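Bench Cell 2 – Monthly Inspection Checklist with Comments
Plokthorpe lab, April round. Inspected by Hermine Hofstetter, Monday, start 8:15.
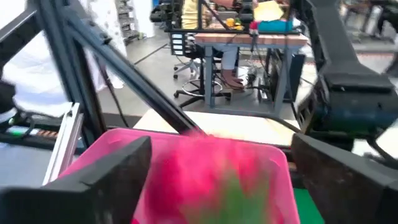 Before you start

1. Arm stopped and parked, brake on. – OK
2. Power to the gripper off at the cell switch. – OK
3. Tag on the switch with the inspector's name. – OK
Comment: The tag string is worn. New tags are in the drawer with the hex keys.
4. Last month's sheet read and open items carried over. – Two carried over, see items 12 and 19.

Frame and posts

5. Aluminum post upright and square to the table. – OK
6. Post bolts tight at the foot. – OK
Comment: One bolt took a quarter turn. I marked it with paint pen so we can see if it moves before May.
7. Black frame free of cracks, burrs and sharp ends. – OK
8. Long rod secure, no play when pushed by hand. – Needs work
Comment: Slight play at the clamp. The rod ends just above the rim of the pink bin, so any sag there matters. I tightened the clamp and the play is smaller but still there. Order a new clamp from Imhof, same size as the old one.
9. Clearance between rod and gripper checked by hand at low speed, full pick path. – OK
Comment: Power back on for this item only, then off and tagged again.

Gripper and wrist

10. Both fingers seated, no wobble. – OK
11. Finger faces clean, no cuts or glazing. – OK
Comment: Wiped with a damp cloth. Do not use solvent on these, it leaves them slick.
12. Fingers close evenly. (Carried over) – OK, closed out
Comment: Last month the left finger led the right. Shimmed and rechecked with a feeler gauge. Even along the whole face now.
13. Wrist housing screws tight, none missing. – OK
14. Wrist camera lens clean and mount firm. – OK
15. Cycle count since last finger change. – 2,000
Comment: The Zivine fingers are due for a change at 5,000 by our own rule. Leave them on.

Bin and pick area

16. Pink bin whole, no splits at the rim. – OK
Comment: Run a finger around the rim, since small splits are hard to see in this plastic.
17. Bin in its marked position. – OK
18. Nothing in the pick area that is not part of the job. – OK

Electronics panel

19. Orange connector strip fully seated. (Carried over) – OK, stays open
Comment: Pushed in by hand and tugged wire by wire. It held. It worked loose once in March, so I want one more month before closing this.
20. Cables at the panel clear of the post and frame edges. – OK
21. No dust build-up, no smell of heat. – OK
Comment: Light dust only. Brushed off with power down.

Floor and neighboring desk

22. Walkway clear between this cell and the desk behind it. – OK
23. Cables and power strips off the floor where people walk or roll chairs. – Needs work
Comment: The bundle by the black computer tower under the desk trails across the floor. Lift the strips onto the desk leg and tie the cables up. The chair at that desk is on casters and will find them sooner or later.
24. People at the next desk told before the arm is powered up. – OK
25. Curtain clear of the arm at full reach. – OK

Restart

26. Tag removed by the person who put it on. – OK
27. Emergency stop pressed and reset, arm dropped out both times. – OK
28. Ten slow picks watched from start to end. – OK
29. Plumoline log entry made, sheet filed. – OK

Score: 92. Pass is 85.

Open items: 8 (rod clamp), 19 (connector strip), 23 (floor cables). The cell may run at normal speed except on picks that pass under the rod. Keep those slow until the clamp is changed.

H. Hofstetter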